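The Case for the Small Shared Office
By Gemma Mottram

Organizations that lease office space tend to judge a room by its floor area. The more useful measure is how readily a room can be changed from one use to another in the course of a working day. A small office with a long desk, a few chairs on casters or plain legs, and a whiteboard that can be carried by one person will serve more departments than a boardroom twice its size.

When Clullero reviewed its premises on Gratach Street, it held 154 desks and 6 meeting rooms. Staff asked for neither more desks nor larger rooms. They asked for a place with a door, a clear stretch of floor, and furniture that did not dictate how many people ought to be present.
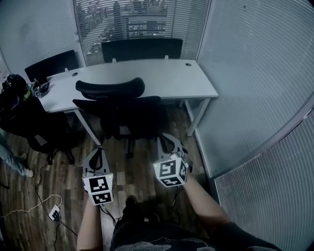
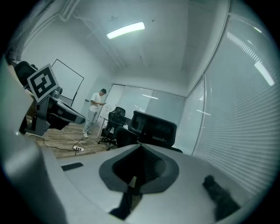
One long white desk, office chairs, and a whiteboard standing against the wall.

Should a small office have one long desk or several short ones?
One long desk is the better choice in most cases. It leaves the floor open, it keeps cables to a single run, and it can seat two people at some distance from each other or four in close discussion. Short desks are preferable where each person must lock away papers.

The whiteboard deserves equal attention. A board fixed to the wall determines which way everyone will face for the life of the lease. A board on a stand can be turned toward the desk in the morning and put back against the wall by noon. My colleague Keerthana Devadiga has argued that glass walls make boards unnecessary. I respect the view, but writing on glass is hard to read against a busy corridor, and blinds, once lowered, put an end to it altogether.

There remains the matter of upkeep. Shared rooms decline when no department is responsible for them, and chairs drift to wherever they were last needed. Clullero now assigns each small office to a named department for 5 months at a time. Other tenants of the building, Wudier among them, would do well to consider the same arrangement before leases are renewed in August.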